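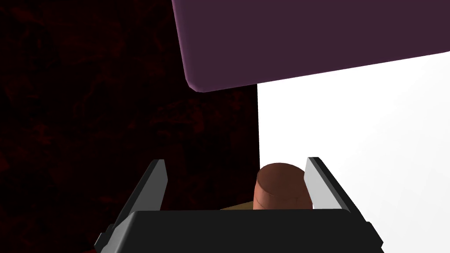
*A gripper holds a short brown cylinder in a computer-rendered scene.*

**Midberg, Thursday, July 23, 2020** – The Wasilewska Institute for Language and Society will extend its study of regional newspapers for a second year, following a review of early results completed in June. The study asks whether shifts in the wording of local news and opinion pages can give advance notice of disputes over water, grazing land and housing.

The project, known as Brarnel, began with an archive of 200 regional titles published in 36 languages. Researchers read a sample of each title by hand and marked passages in which neighboring communities are named, blamed or described as a threat. The marked passages are then used to build word lists for software that reads the remainder of the archive.

Farhad Asadi, who directs the study, said the first year had been spent largely on questions of translation. Terms that appear hostile in one language are often routine in another, and several early word lists were withdrawn after native readers objected to them.

"A farming column may complain about the people upstream every summer for decades," Asadi said. "We had to learn what ordinary complaint looks like in each paper before we could say anything about a change."

The review compared the project's findings with 95 local disputes recorded by district authorities over the past two decades. In around 30 of these, the tone of coverage had changed noticeably in the months before the dispute was first reported. Reviewers described the result as sufficient to continue the work, but noted that the comparison had been made after the fact and that no forecast had yet been tested. They also asked the institute to report cases in which the tone of coverage hardened and no dispute followed.

The second year will address that request. Beginning this fall, the team will file sealed assessments for selected districts at the start of each quarter. These will be held by the institute's library and opened 12 months later – a schedule that the reviewers proposed and the director accepted. No assessment will be released to a government agency or private client before it is opened.

The institute will also add letters to the editor, which were left out of the first archive for reasons of cost. Scanning will be carried out by Fastside, a document services firm based in Midberg, under an agreement signed last month. Letters that were printed with a home address will have that address removed before they enter the archive.

Some scholars have questioned whether newspapers remain a useful source in districts where few are still printed. The institute said that it shares this concern and has limited the second year to areas with at least one title in regular publication. A separate proposal covering local radio transcripts is under discussion – no decision is expected before next spring.

Reading guides and word lists from the first year may be consulted at the institute's library by appointment. Requests should be made in writing to the reading room.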